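Read the whole Radska tram extension announcement so you don't have to. Long one. I ride this corridor most mornings and I have questions.

1/

The headline everybody is sharing is "10 minutes from Jumel to the center." Go find that number in the actual project documents. I'll wait. The summary has it in bold. The appendix with the timetable has no such trip in it.

2/

What the appendix does have is a running time from the new Jumel stop to Bermúdez interchange. Bermúdez is not the center. Anybody who has dragged a stroller across Bermúdez knows it is not the center. You get off, go down, go under the road, come up, and wait for something else.

3/

So the 10 minutes is platform to platform, doors closed, with signal priority at every junction on the way. Signal priority is listed under "future phases." A future phase of a thing that hasn't been built yet. OK.

4/

We have been here before. The bus lane on the Jumel road was going to have signal priority too. Does it? Stand at the bottom of the hill any morning and watch a full bus sit at a red so that two cars can turn left.

5/

Money. 307 million, "fully funded." Look at the footnote on the funding table. A chunk of it is listed as "anticipated." I have anticipated lots of money in my life. My landlord has never accepted any of it.

6/

The 307 includes the track, the stops, the power supply and a depot expansion. It doesn't include vehicles. Vehicles are "subject to a separate procurement." I would like to gently suggest that a tram line without trams is a very long planter.

7/

Before the replies fill up: yes I want the tram. I have wanted the tram since I moved out here. I am exactly who it's for. I don't own a car, I work on the far side of the river, and my bus is late so often that I plan around the late version.

8/

Wanting a thing is a good reason to read the small print on it. The people cheering the loudest for this will be the first ones shocked when the opening date slides, and I'd like to skip the shocked part this time.

9/

Opening date! The press release says December. It doesn't say which December. I went back and read it again to be sure. "Passenger service is expected to commence in December following completion of works." That sentence will be true in any year you like.

10/

Park and ride. There's a lot planned at the Jumel end, 70 spaces, and the release calls it a "multimodal gateway." Seventy. The supermarket on my street has more than that and it's a small supermarket.

11/

If the point is to get drivers off the Pronden bridge in the morning, 70 cars is nothing. The lot will be full before the second tram leaves. After that the side streets fill up, then the people on the side streets want permits, then we spend two years arguing about permits.

12/

And if the point is something else, fine, say so. Maybe it's for people with a bad hip who can't walk to the stop. Great, I'm for it! Make it small and make it for them. Just don't sell me the same lot as a traffic fix.

13/

The traffic model. It says fewer cars on the bridge. It assumes that bus routes get "rationalized" when the tram opens. I have lived through one rationalization. My stop was rationalized. It's a pole now, with no sign on it.

14/

I wrote in to ask which routes. The answer was that the bus network "will be reviewed in light of demand." So the demand forecast depends on the bus changes and the bus changes depend on the demand. Somebody signed off on that page.

15/

A fair point from a reply last time: the current buses are packed and a tram carries more people. True per vehicle. But the bus comes every 8 minutes at peak when it's behaving, and the tram is planned for every 20 at opening. Do that math and then tell me about capacity.

16/

Every 20 minutes is also the point where you need to look up a timetable before leaving the house. People with cars don't look up timetables. You won't win them over at 20.

17/

"It'll go up once ridership builds." Ridership builds when the service is good. Every line in this city that opened thin stayed thin. The Pronden branch opened with a promise to double and it has the same gaps on the same timetable board.

18/

Ticketing. One line in the whole document: "integrated fares are under discussion." So today, if nothing changes, it's one ticket for the tram and another one for the metro at Bermúdez. My current bus goes straight through on a single ticket. The new thing could cost me more and add a transfer.

19/

Taking a break, there's laundry to fold.
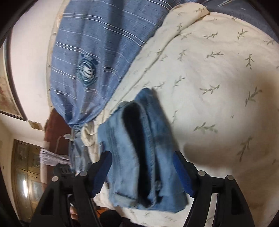 denim on the leafy sheet. back to trams shortly

20/

OK. Construction. Two lanes out of four on the Jumel road closed "for the shortest practicable period." No diversion plan for the buses yet. The consultation closes on 15th July and the diversion plan gets published after it closes. You can't comment on a plan you haven't seen, and I suspect that suits somebody's calendar very nicely.

21/

What I'm putting in my comment, feel free to steal any of it:

- publish the door-to-door time from Jumel to the center, with the walk at Bermúdez included
- name the year
- put the bus diversions out before the deadline or move the deadline

22/

Also:

- no cuts to the through bus until the tram runs at least as often as it does
- one ticket
- tell us who is paying for the vehicles

None of that is exotic. Most of it is a page of text they probably have in a drawer already.

23/

Somebody asked if commenting does anything. On the Pronden branch they moved one stop closer to the clinic and added a shelter. The frequency comments got a paragraph of thanks. So, a shelter's worth of influence. I'll take the shelter.

24/

The online form times out, by the way. Write your comment somewhere else and paste it in. It also drops line breaks, so don't bother with nice formatting, it'll arrive as one brick.

25/

Correction to 10: a follower says the full Radska release has a second version with a slightly different opening sentence. I looked. It says "by December." Still no year.

26/

Muting this for the evening. If you have the vehicle procurement notice, or know that it exists, send it to me. I've looked in the three places it ought to be.

27/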